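I've been listening to music podcasts since I had to load them onto a player with a cable, and I have one big opinion about them that I will bore anybody with at a barbecue: play the whole song.

Not thirty seconds of it with two blokes talking over the intro. The whole thing, start to finish, fade-out included. I know, I know, licensing. I'll get to that.

What set me off was the Bloxham tape show, a little weekly hip hop program out of a community station up the coast, which hit episode 202 last week. I've heard nearly all of them (I skipped a run in November when my phone died and I never went back, sorry). For most of its life the format was dead simple. Somebody says hello, somebody coughs, a track plays. Then they argue about it, then another track plays. You'd get the new stuff, the leftover B-sides, some kid's demo recorded in a wardrobe, and every one of them got to run out properly.

Then they moved over to Binex for hosting and the songs started getting shorter. Now it's a verse, maybe a hook if you're lucky, and straight into twenty minutes of chat about the cover art.

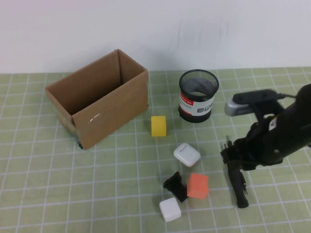
So does a song really need to play in full for a review show to work?

For rap I reckon it does, since the third verse is where half the good writing lives and a clip nearly always stops before it.

Think about how you got into your favourite record. I didn't fall for Gustia's first EP off the single. I got there on the last track, the slow one with the organ, where he stops rapping altogether and lets the beat go for a full minute. If I'd heard a clip I'd have thought, yeah, fine, another mid-tempo thing with a chipmunk sample, and gone off to make a sandwich. A mate played me the lot in his car with the windows up and I made him go around the block so we could hear the end!

Now the licensing bit. Yes, it costs money, and yes, small shows get stung. I don't expect anyone to go broke for my sake. But a lot of the music on these shows is sent in by the artists, who are dying for someone to play it. Rirner put out 100 copies of that blue cassette and told anyone with a microphone they could use whatever they liked off it. And what did we get? Twenty-five seconds of the opener, faded under a joke. I was filthy about that one. I paid 25 bucks for my copy and I'd happily have heard them all again on the radio.

The other thing people tell me is that listeners skip the music. Maybe some do. I skip the ads and the bit where hosts read out their own reviews, and they haven't cut those, have they? 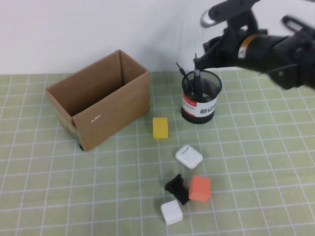 I'll be fair, the talking has its place. When the two hosts properly disagree it's better than most of the records. There was a blue over whether a beat tape counts as an album (it does, don't write in) that I've replayed more than once while doing the dishes. But that worked a treat because they'd played us the tape first, so I had a side and could yell at the speaker along with them. When I've only heard a snippet, I'm just nodding along to someone else's opinion about something I haven't heard, and I can get that at work.

If it has to be a compromise, here's mine. Pick one song a week, whichever one you argued about most in the meeting or the group chat or wherever you sort it out, and let it run to the end. Clip the rest if you must. And please don't talk over the outro, particularly if there's an organ in it.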